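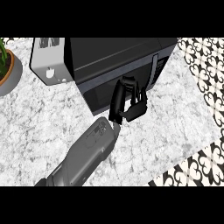
Why does a mug of soup come out scalding at the rim and still cold in the middle?

Microwaves only reach an inch or so into most food, so the outer layer takes up nearly all the energy and the center has to wait for heat to creep inward.

Week 4 notes: Waves that cook
Kitchen Physics, evening section
Notes by Bernadette Ó Riain, with corrections from Jannik Kröger

I love this week. We finally get to take the wave ideas from the pond and the guitar string and put them to work on dinner! Bring your notes from last time, especially the page on standing waves.

What the wave is doing

A microwave is light, the same family as the glow of a lamp or the signal on a radio, only with a wavelength of a few inches. Water molecules are lopsided: one side is slightly positive, the other slightly negative. An electric field tugs on the two sides in opposite directions and the molecule tries to turn. Then the field flips, and it tries to turn back, billions of times a second. All that twisting gets passed along as bumping and jostling between neighbors, and bumping and jostling is what we mean by heat.

A common story says the oven is "tuned" to water, as if it hit one special note. It isn't. Liquid water soaks up a wide range of frequencies, and a stronger match would make things worse, with all the energy dumped in the outer skin of the food.

Ice is the fun exception. Its molecules are locked in place and can barely turn, so it absorbs very little. Once a small patch melts, that patch absorbs far better than the ice next to it, warms up faster, and runs away from the rest. Defrost settings switch the power off and on to let the heat spread out. (Try this at 50 percent power at home and compare!)

Hot spots

Waves bounce off metal walls and cross each other. Where they add up, food heats quickly; where they cancel, hardly at all. Neighboring hot spots tend to sit near half a wavelength apart, though a real oven box makes a messier pattern than our string did. The turntable carries food through the strong and weak places so they average out.

Worked problem

A slice of cheese is heated with the turntable removed. Two melted spots are 6 cm apart. Estimate the wavelength.

Half a wavelength is 6 cm, so the full wavelength is 12 cm. Multiply by a frequency of 2.45 billion cycles per second and you land within a few percent of the speed of light. From cheese!

For next time

Read chapter 8 in Kneath, skipping the box on radar. Problem sets go in the Lorden room tray, stapled please. Jannik is happy to go over the standing wave sketches with anyone who got stuck on the ends of the string.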